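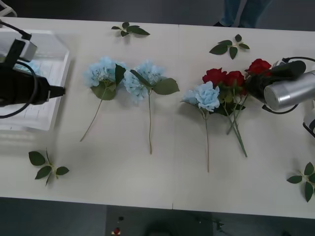 1/ Friday night and I am finally sorting the fake flowers, which I have been promising to do since May. Pull up a chair if you like this sort of thing, because I have opinions and a pot of tea and I'm going to go on a bit.

2/ Most of what I own came from Soltani, the craft store out past Hitgate, when they were clearing the back aisle. I went in for ribbon. I came out $165 lighter and couldn't see out of my rear window on the drive home. No regrets! (A few regrets.)

3/ First thing I do, always, is lay everything flat with the stems pointing toward me. I used to sort straight out of the bag and kept pulling up one flower with three others hooked onto it by the leaves. Flat on a big white table you can see what you have, and the blues stop hiding under the greens.

4/ The blue hydrangeas are my darlings. They're that pale, sky kind of blue that goes with anything, and they cover a multitude of sins in a centerpiece. If you're only ever going to buy one fake flower, get a hydrangea and get it slightly bigger than you think you need.

5/ Loose leaf sprigs get their own spot. Please don't throw them out when they pop off! I save every last one and tuck them in low where an arrangement looks thin, and they do more for it than another bloom would.

6/ Now, roses. I love a red rose but fabric ones do show their age. The petal edges start to fray, you get little threads along the rim, and sometimes there are whitish flecks across the front petal that could be lint or could be wear, and you won't know until you've had a go at it with a soft brush. 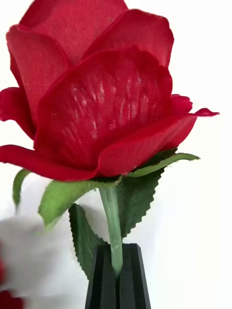

7/ A reply just came in asking whether it's worth fussing over a frayed rose at all when a new one costs next to nothing, and wouldn't I sooner start fresh. Fair question, and my sister-in-law would agree with you. But I like the half-open ones, and the new ones in the stores all seem to be wide open and flat as a saucer.

8/ So: small sharp scissors, snip the threads one at a time, and don't pull. I pulled once and took a whole row of weave with it. A tiny bit of raggedness I leave alone, real petals aren't perfect either. For dust, a dry makeup brush. I've heard people swear by a hair dryer on cool and I'm sure that's lovely, but mine has one setting and it's Sahara.

9/ For putting away, I'm a see-through box person now. I did cardboard for years with very nice handwritten labels, and every December I still opened every single one. With clear plastic I can spot the blue from across the room and leave the lid on the rest.
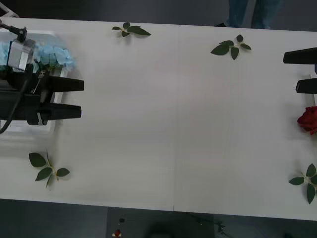
10/ The other rule is not to press them down. Hydrangeas especially want some air around them, and if a bit pokes out over the side then it pokes out over the side and you get a bigger box. Squashed petals do come back with steam but it's a long, dull evening.

11/ All of it is headed for the Clorville spring supper, which seats 300 if the weather lets us use the porch. I have until 2 on the day to get the tables done, and last year I was still wiring stems in my good shoes when the first cars pulled in.

12/ Plan for the tables is hydrangeas in the middle, one red rose a little off to the side, sprigs around the bottom. I tried a tidier version with the rose dead center and it looked like a cake.

13/ Last question from me, and then I'll let you all get to bed. Has anybody used the Nireo floral tape? The green one, in the wide roll. My old tape has gone gummy and I need seven rolls of something before I start on the stems, so tell me now if it's awful!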